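From: Griet Van Acker
To: Kascombe string and knot list
Date: 2018-07-06
Subject: Re: orange string, sorting trays

Hi all,

Gladys Arango wrote:
> I bought 200 feet of thin orange string for the Cloleston
> workshop and it's already one big bird's nest. Do you all wind
> yours on cards, or just give up and keep it loose? And what do
> you keep it in? My shoebox has had it.

Gladys, I gave up on cards years ago! They're fine for embroidery floss, but anything springy slides right off the corners and then you have a tangle with a piece of cardboard in it (ask me about the drawer in my hallway – or don't).

What I do now is shallow plastic trays with rounded corners. I like them because the string has nothing to snag on, and you can lay it down in loops and still find both ends. One length per tray, never two, even if they're short. I cut mine to 90 inches, which is plenty for a practice piece, and if a length has knotted itself up I take it out and spread it on the table first. Don't pull! Push slack into the middle and the loops open up by themselves, mostly.

Color helps too. I'd go with yellow for the lengths in use and blue for the ones waiting to be untangled, but I mix them up all the time, so don't take that as a system.

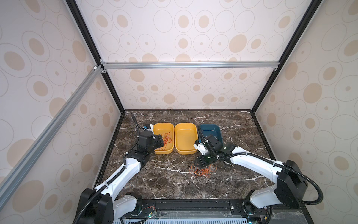
Stijn Verbruggen says he wouldn't use trays at all for anything over 59 inches, and that a figure-eight around the thumb and little finger, with a twist at the waist, will keep for months in a coat pocket. I've tried it and mine come undone, but his hands are bigger than mine.

Hanne, do you still have that spool of the waxed kind from Pilia? I'd take 3 lengths off you if there's any left.

Griet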